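Section 4. Setting Up the Diva Height-Adjustable Table

4.1 Before You Begin

Read this section in full before unpacking the second carton. The Diva table is supplied by Lalent in two cartons. The larger carton holds the top and the crossbar. The smaller carton holds the legs, the control box, the hand switch and the hardware bag. Check the contents against the packing list inside the lid. If a part is missing or damaged, stop and contact your supplier. Do not substitute hardware from another product.

Two adults are required for steps 6 and 7. Allow at least 20 inches of clear space behind the table so that the power cord is not pinched when the top is raised.

CAUTION: Do not connect the power cord until you are told to do so in Section 4.3.

4.2 Assembling the Base and Top

1. Lay a blanket or flattened carton on the floor and place the top on it, finished side down.

2. Slide the crossbar into the brackets on both legs. The arrow on the crossbar must point toward the front edge of the table.

3. Insert the four short bolts and turn each one by hand until it holds. Do not tighten fully at this stage.

4. Set the base on the underside of the top and line up the holes.

5. Insert the long bolts and tighten them in a crossing pattern. Return to the short bolts from step 3 and tighten those as well.

6. With one person at each end, turn the table onto its side and then onto its feet. Lift by the legs and crossbar only.

7. Move the table to its final position. Turn the leveling feet until the table no longer rocks. 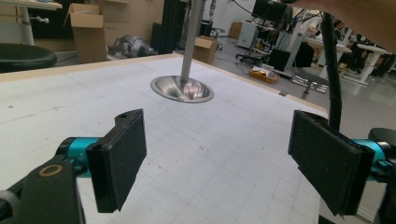 Note: On carpet, the leveling feet may settle during the first weeks of use. Check them again after roughly a month.

4.3 Connecting Power and Setting the Lower Limit

The control box must complete a reset before the table can be used. Until this is done the hand switch will respond only to the down arrow.

1. Plug both leg cables into the control box. The sockets are alike and either cable may be used in either one.

2. Plug in the hand switch and then the power cord. Use a grounded wall outlet.

3. Hold the down arrow until the table reaches its lowest point, then release it.

4. Hold the down arrow again for 7 seconds. The display will flash and then show the current height. 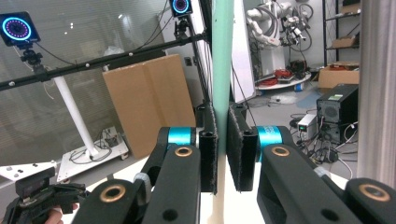 5. Raise the table to full height and lower it once more, watching the cables throughout. If any cable is pulled tight, unplug the power cord and route the cable again using the clips provided.

CAUTION: Keep hands, chair arms and window sills clear of the top while it is moving. The table does not sense objects in its path.

The Diva is rated for a load of 200 pounds, spread evenly. This figure includes monitor arms, drawers and any other item fixed to the top. Do not sit or stand on the table at any height.

4.4 Storing Heights

The hand switch stores up to 4 heights. To store one, move the table to the height you want, press M, and press a number key before the display goes dark. Storing a new height under a number erases the old one. Tables shared by several people — in classrooms and workshops, for instance — should have their stored heights written on the card supplied in the hardware bag.

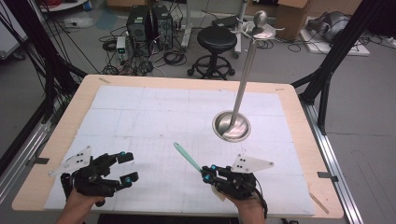
4.5 Care of the Surface

Wipe the top with a soft damp cloth and dry it at once. Polák surface cleaner may be used once a month on stubborn marks. Do not use bleach, scouring pads or furniture wax. Hot items must be placed on a mat.

Owners who have bought the Brulalix edge guard should fit it only after the top has been cleaned and left to dry overnight. Instructions are packed with the guard.

4.6 If the Table Does Not Move

Check that the power cord is fully seated at both ends. If the display shows HOT, the motors have been run for too long without a rest; leave the table alone until the message clears. If the display shows E1 or E2, repeat the reset in Section 4.3. Should the message return, see Section 7 for service contacts.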